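Sonetby Community Help > Automation > Grippers and end tools

Yellow fingers don't meet evenly after I swapped them

Posted by Lachlan Pollock
Apr 6, 2021

I look after a pair of hand-held grippers that we use for cloth folding work. They are the black ones with two yellow plastic fingers and two round buttons on the front of the housing. One of the fingers on the left-hand unit had a crack starting at the bottom of the slot, so I ordered a set from Clolen and changed both.

Since then the tips don't line up. The right finger touches first and the left one stops a little short of it. With a thick towel I don't notice anything. With a thin pillowcase the cloth slides out of the top corner and I have to grab again.

What I have done so far:

Took both fingers off and put them back on.
Swapped left and right. The short one is still on the left, so I don't think it's the fingers.
Cleaned the rail with a dry brush. A lot of lint came out.
Power cycled it and held both buttons until it restarted.

The log gives code 1465 when I close it all the way, but only now and then. The other unit never shows it. Do I need to open the housing, or is there an adjustment I'm missing? I have a set of small hex keys and a feeler gauge here.

3 replies

Filippos Politis

You don't need to open it yet. You already ruled out the fingers by swapping them, so look at what they bolt to.

Each finger sits on a small carriage, and the carriage is held to the belt by a clamp with one screw. When you pull a tight finger off its mount it is easy to drag the carriage along the belt by a tooth. After that the two sides are no longer the same distance from center and one will always get there first.

Power off and pull the battery. Open the fingers by hand as far as they go and measure from each carriage to the side rail. If the two numbers differ, you have found it. Loosen the clamp on the short side, move the carriage over one tooth, snug the screw, and close by hand to check. Don't fully tighten it until the tips touch at the same time. Then a quarter turn more and stop. The insert is brass in plastic and it will spin if you lean on it.

When that is right, run the zero routine again. On ours you hold the left button until it beeps, close the fingers completely, then press the right one. If you skip this the unit keeps the old closed position and you will go on getting the code.

Lint in the rail can hold a carriage back too. We brush ours every 20 hours when the work is all bedding and towels. No oil on it. It makes a paste with the lint.

macritchie_bench

had the same thing, turned out mine was the fingers. There were 2 batches and one was a hair thicker at the base. a bit of fine sandpaper fixed it. might be worth measuring even if you swapped them

Darer Support Desk

Hello Lachlan, please make sure your firmware is up to date and that the battery is charged. If the problem continues, open a ticket with the serial number and we can arrange a return. Opening the housing may affect your warranty.

Comments

Lachlan Pollock: Filippos, it was the carriage. 13 mm on one side and less on the other. Moved it one tooth and did the zero routine with the buttons. No code so far with the pillowcase, but I only did a short run. The sandpaper wasn't needed, the fingers measured the same.

Filippos Politis: Good. Check that clamp screw again after a day of use. They settle a little the first time. If it moves, put a drop of the weak threadlocker on it, the kind you can undo with a hand tool, and keep it off the plastic.

Lachlan Pollock: Will do. I have the second unit due for new fingers in May, so I'll mark the belt with a paint pen before I touch anything.

Filippos Politis: Mark the carriage as well, so you have two lines to match.

Thread open. Replies are sorted by votes.

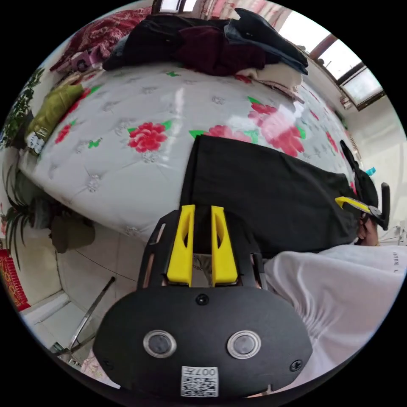 Page 1 of 2

Two-finger hand-held gripper, fingers upright and side by side with a narrow gap between them. The two round buttons are on the front of the housing, and the second gripper is at the right by the black cloth on the bed.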